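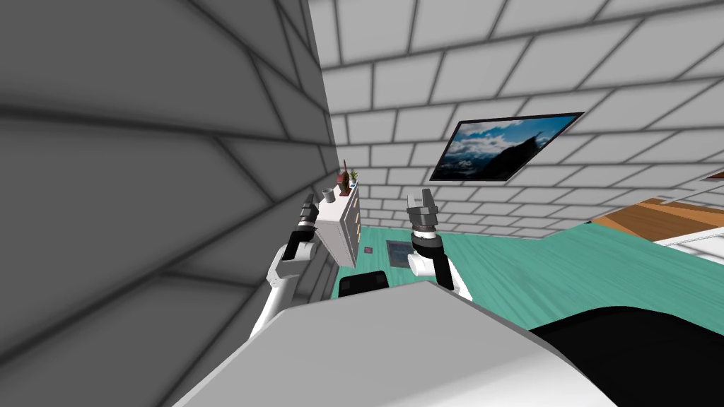

What is the spread in a currency trade?
It is the difference between the price at which the broker sells you a currency and the price at which the same broker buys it back from you. You pay it on every trade, also when the broker advertises "zero commission".

In this unit we look at the costs of small currency accounts opened through a mobile app. Please read the pages before class and bring a calculator. Phones are fine, but the trading apps must stay closed.

Pips
For most pairs one pip is the fourth decimal place. If the app shows 1.0850 to buy and 1.0844 to sell, the spread is 6 pips. On a position of 10,000 units this makes a cost of 6 dollars, when the second currency of the pair is the dollar. For the yen the pip is the second decimal place, and students forget this in every exam.
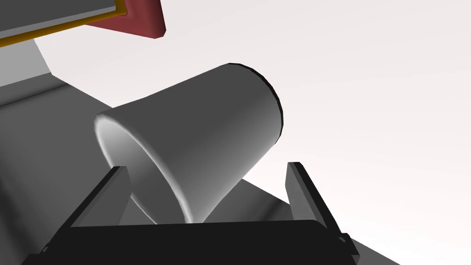
Zoriana Sydorenko
Lecturer, Retail Finance and Mobile Services

Overnight cost
A position that stays open after the daily closing hour receives or pays a swap. The amount depends on the interest rates of both currencies and on the markup of the broker. Many apps show it only in the second menu of the order screen - look there first.

Class case: Bromavard
The client deposits 1,431 dollars in the Bromavard app and makes 11 trades in April. Each trade has 10,000 units and a spread of 6 pips, so the total spread cost is 66 dollars. This is more than four percent of the deposit, before any gain or loss on the trades themselves.

Homework: repeat the calculation for the Drosau app, with the same trades and a spread of 2 pips, but with a fee of 3 dollars for each trade. Which app is cheaper for this client? Write also what changes when the position is only 1,000 units and the fee stays the same.

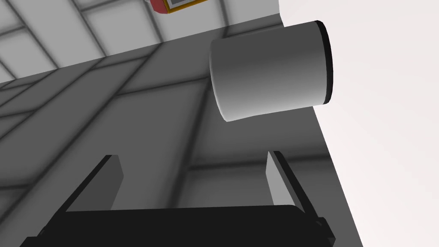
When does a broker close a position without asking the client?
When the equity falls under the stop-out level, which is given as a percent of the used margin. In the Bromavard case this level is 80 percent. Some apps send a margin call message before this, but in a fast market the message and the closing can come in the same minute.

Solutions are discussed in the seminar of Darius Kļaviņa.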